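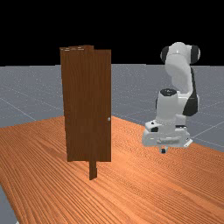
How far along is the skin check program?
Seven of the nine clinic sessions planned for the first phase have been held, and the other two are booked for September.

Progress report to the Hesholm Fund
Project: Padach Skin Health Outreach
Prepared by Raghavendra D'Souza, project lead
August 12, 2025

Sessions and attendance

The grant pays for free skin checks for people who work outdoors in and near Flallholm. The sessions held so far brought in 901 people. Most were farm and road crew workers. We had expected more from the fishing docks, but the early shifts there clash with our opening hours. The September sessions will open in the late afternoon, which the dock supervisors asked for.

Each visit takes a nurse through the scalp, face, ears, neck, arms and hands, and the back and legs if the person agrees. Many people had never had their back looked at by anyone. The nurses write down the place and size of any mark they want followed up and give the person a copy to take home.

Referrals

Over 200 people were told to see their own doctor or a dermatologist. Most of these referrals were for rough, scaly patches on the ears, scalp and the backs of the hands. A smaller group had moles that had changed in color or outline. We do not diagnose at the sessions, and the nurses say so at the start of each visit.

Follow-up is the weak part of the project. We phone everyone who was referred, but many do not pick up a number they don't know, and some have changed phones by the time we call. From the fifth session on we asked for a second contact, usually a spouse or a grown child. That has helped. We still can't say how many referred people have been seen, and we will not put a figure in this report that we can't back up. The Gounder clinic has agreed to send us a monthly list of patients who came in on our referral slip – with their written consent – and the first list is due before the next report.

Sun protection supplies

Wide-brimmed hats and sunscreen were handed out at every session. The hats went quickly. The sunscreen did less well, mainly with people who handle tools all day and said it made their grip slippery. We have changed the order to a dry-finish stick for the face and ears and kept the lotion for arms and legs. The new order costs a little more per person, but it fits within the supplies line.

Staffing and budget

One nurse left in the spring and her post was empty for two sessions. Wait times at both were long and a few people went home without being seen. They were offered the first slots at the following session. The post is now filled.

Spending is in line with the plan except for travel, which is over because the Flallholm hall was closed for repairs and we had to use a site farther out. We ask to move the unspent printing money to travel. No new funds are requested.

Next steps

Hold the remaining sessions, receive the first list from Gounder, and call back every referred person we have not reached. The nurses would also like a short refresher on checking darker skin, including palms, soles and nails, and we are looking for a trainer who can come out before the end of the phase.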